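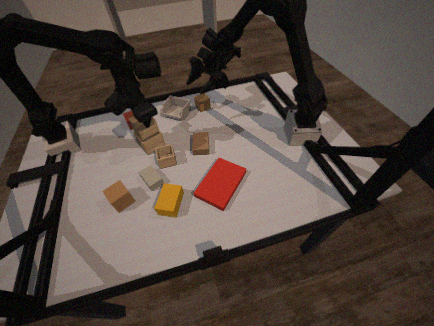

4.2 Rules for reporting simulated trials

We followed the Prolus guideline for two-arm work and made one change. A trial counts only if the start state is saved before any arm moves.

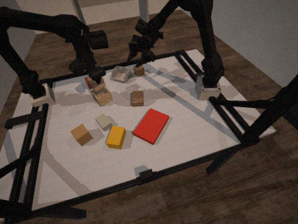

Tove Ragnarsson objected that a saved state says little if the contact settings are not given with it, and she asked for both in one file. We accepted this – all 444 trials now carry both.
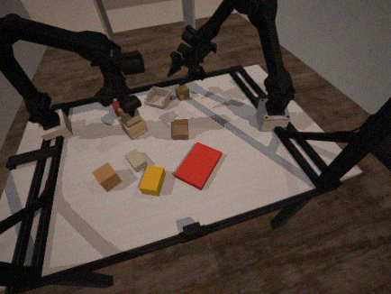
Trials stopped by the operator must also stay in the record, with the reason written in one line.

Figure 3. Block task in simulation, two arms.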